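Rapport de projet : le classement des graines potagères à la grainothèque de Fluvley

Étudiants : Qistina Liew et Ikhsan Tarigan
Remis le mardi 26 septembre 2023

1. Contexte

La grainothèque de Fluvley prête des semences aux jardiniers du quartier, qui en rapportent après la récolte. Le fonds comprend 211 sachets, conservés jusqu'à présent par ordre d'arrivée. Le présent projet porte sur l'établissement d'un classement par famille botanique et par période de semis.

2. Matériel de rangement

Les sachets en papier ont été comparés aux meubles à tiroirs du commerce, dont les façades laissent voir le contenu.

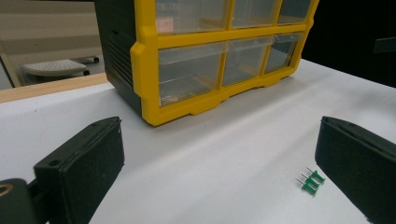 Figure 1. Casier à tiroirs transparents, bâti jaune.

Les étiquettes indiquent l'espèce, la variété et l'année de récolte. Les semences de panais et d'oignon, dont la faculté germinative décroît rapidement, font l'objet d'un contrôle annuel. Les cucurbitacées, plus durables, sont vérifiées tous les deux ans. La largeur des tiroirs varie au sein d'un même casier, ce qui permet de réserver les plus grands aux haricots et aux fèves.
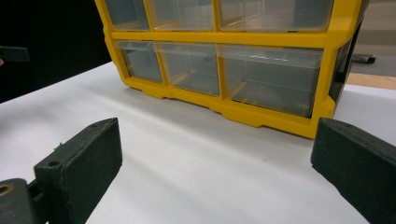 3. Résultats et suites

Le catalogue a été saisi dans son intégralité. Sept variétés sans provenance connue, dont une laitue inscrite sous le seul nom de « Mangundap », restent à identifier. Un essai de germination sera conduit en octobre au lycée de Brotstead.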